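Pilstead Shared Workshop
Quarterly safety walk-round: checklist with comments
Ground floor and mezzanine, Wendach building
Walk-round date: 27th April
Checked by: Marina Drakos and Calum Tennant
Copy to: Ross Aitken (building), Senga Galbraith (bookings)

Key: OK = no action. ACT = action needed, name given. WATCH = fine today, look again next quarter.

Section 1. Ways in and out

1.1 Main door opens fully and closes by itself — OK
Closer was adjusted in March and no longer slams. The mat inside the door lies flat.

1.2 Rear fire door clear on both sides — ACT (Ross)
Inside was clear. Outside, two pallets were leaning on the wall next to the door and one had slid partway across it. We moved them. Ross to ask the unit behind us to stack them by their own roller door. This was on the last checklist too.

1.3 Exit signs lit — ACT (Ross)
The sign at the foot of the mezzanine stairs is out. It may only be the tube. All the others are working.

1.4 Walkways marked and clear — WATCH
The yellow floor tape between the drill press and the sink is lifting at the corners. Not a trip hazard yet. An extension cord was lying over the walkway by the lathe and has been hung back on its hook.

1.5 Stairs, handrail and treads — OK
The loose tread, third from the top, has been screwed down. Calum walked up and down it with a full toolbox and it did not move.

Section 2. Benches and work surfaces

2.1 Benches stable, tops in good condition — OK
The long bench by the window has a new foot on the back left leg. The sewing table still rocks if you lean on the end, but within reason.

2.2 Bench mats flat, no curled edges — OK
Mats should reach the corners without overhanging. If a mat curls, turn it over and weight it overnight. Please do not tape mats to the white tables, the glue takes the finish off.

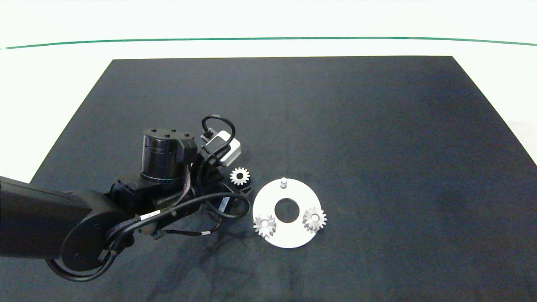

White table with the dark mat down.

2.3 Surfaces cleaned after use — WATCH
Mostly good. There was dried epoxy on the metalwork bench and a ring of cutting oil under the vise. Wipes are in the drawer marked MacRitchie, left over from the old cabinet.

2.4 Knives, scribers and blades put away — ACT (Calum)
One craft knife was found open in the pencil tray. The sharps tin is full and needs emptying. Calum to get a second tin so there is one on each floor.

Section 3. Machines

3.1 Emergency stops tested — OK
We pressed each one with the machine running, and each machine stopped and stayed stopped until it was reset. The drill press button is stiff. Press it with your palm.

3.2 Guards fitted — ACT (Sipho)
The lathe chuck guard is present and works. The belt sander guard has a missing screw and is being held by the other one. Sipho Makhubela has the right size at home and will bring it in. The sander is tagged out until then. Please leave the tag on even if the guard looks fine to you.

3.3 Gear covers and change gears — OK
The cover on the lathe closes and latches. Change gears belong on the rack inside the cover. Look for chipped teeth before fitting a gear, and do it under the bench lamp where you can see the roots. A gear with any damage goes in the red bin, even if the chip is small. Never try a gear for fit with the power on.
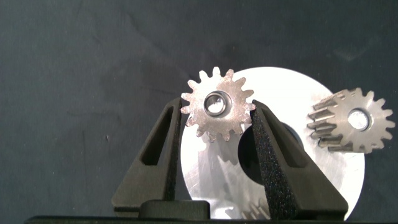 3.4 Drill press table and vise — OK
The vise bolts to the table and the handle turns freely. The chuck key was on its chain. Long hair tied back, no gloves, same as always.

3.5 Dust extraction — WATCH
The bag was almost full. We changed it, and there are 3 spares left on the shelf. Suction at the band saw is weaker than at the sander, probably from the long hose run. Senga has asked whether the hose can be shortened. Ross thinks it can, if the saw moves closer to the wall.

Section 4. Electrical

4.1 Cords and plugs, visual check — ACT (Marina)
The heat gun cord is nicked near the handle. It has been taken out of use. One soldering iron has a cracked plug and Marina will replace it.

4.2 No power strips plugged into other power strips — OK
This is the first time this item has passed. Thank you to whoever sorted out the corner under the mezzanine.

4.3 Electrical panel accessible — ACT (Senga)
There must be 3 feet clear in front of the panel. The Flirkside display boards were stacked in that space again. Senga to find them a home upstairs or send them back.

Section 5. Lighting and air

5.1 Light level at each work position — WATCH
Good over the machines. At the tables it depends on where you stand. With the ceiling lights behind you, your own shadow falls right across the work, and small parts and marking-out lines get hard to see. 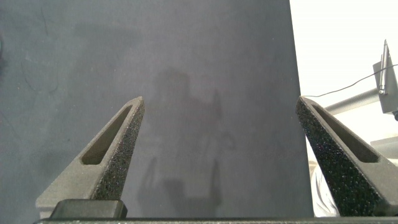

We have asked people to swap to the other side of the table, which helps, but it puts them with their backs to the walkway. A clamp lamp on each table would be better. Calum has found some for a fair price and will bring it up at the next meeting.

5.2 Ventilation — OK
Both fans run. The filter on the one near the finishing area was cleaned in March and is due again next quarter. No solvent smell at the time of the check.

5.3 Windows — OK
The one that sticks still sticks. It opens with a push at the bottom.

Section 6. Small parts and storage

6.1 Small parts kept off the floor — ACT (all)
We swept up screws, two washers and a drill bit in the area by the sink. Anything round will roll. Use a tray, or work on a mat, and pick up before you leave. Parts left on a table at closing time go in the lost property tub for 6 weeks.

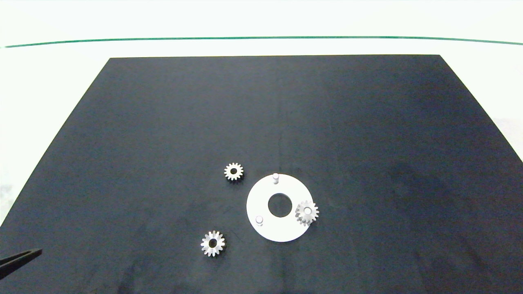

6.2 Shelves not overloaded — OK
Heavy stock is on the bottom shelf. The steel bar offcuts have been moved down from head height, as asked last time.

6.3 Flammables cabinet closed and labeled — ACT (Marina)
The cabinet was closed. One jar inside had no label. It smells like mineral spirits but we are not going to guess. If it is yours, tell Marina. Otherwise it goes out with the next hazardous waste drop.

Section 7. First aid and fire

7.1 First aid kit — ACT (Senga)
Low on medium bandages and finger dressings. Eyewash is in date. The accident book has 4 entries since the last check, all minor cuts.

7.2 Extinguishers — OK
Gauges are in the green and pins are in place. The tag on the mezzanine unit is hard to read and Ross will ask for a new one at the annual service.

Items carried over from last time: 1.2 and 4.3.

Signed: M. Drakos, C. Tennant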